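Textiles and Soft Goods – Week 6 handout: Pile, plush and what fur fabric does

Tutor: Nyokabi Muli
Revised 16 Apr 2023

Welcome back! This is my favourite week of the course, so please come ready to handle a lot of fluff.

1. What we mean by pile

Pile is the layer of fibre that stands up from a backing cloth. Velvet has it, towels have it, and so does nearly every soft toy you ever loved. Length changes everything. A short pile shows the shape underneath, and a long one hides seams, lumps and (wonderfully) quite a few sewing mistakes.

2. Colour in the fibre

Look closely at a good plush and you will rarely find one flat colour. Frosted fur has pale tips over a darker base, so the surface looks speckled and seems to change when you stroke it. Shaggy fur clumps, and each clump throws its own little shadow. Try to name three shades before you write down "brown" or "grey"!

3. Looking at plush on a white table

White is a terrific background for judging an outline. Stray fibres show up beautifully, and so do shadows. Compare the long caramel fur with the short spiky grey, then think about the plain tabletop as your starting point.
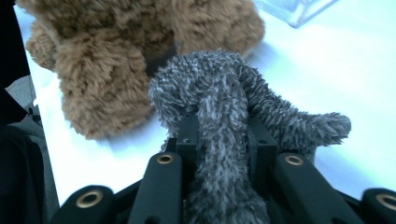
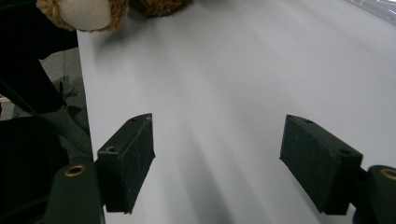

4. Bench exercise (in pairs)

Take one long-pile and one short-pile swatch from the Oltura box. Brush each with the nap, then against it. Sketch both edges against white paper – just the outline, no shading yet. Part the fibres and note the colour of the backing.

5. Before next week

Read Áine Dolan's notes on cutting fur fabric from the back, especially the bit about snipping only the backing. Bring small sharp scissors and a scrap of anything fluffy. Old dressing gowns are perfect.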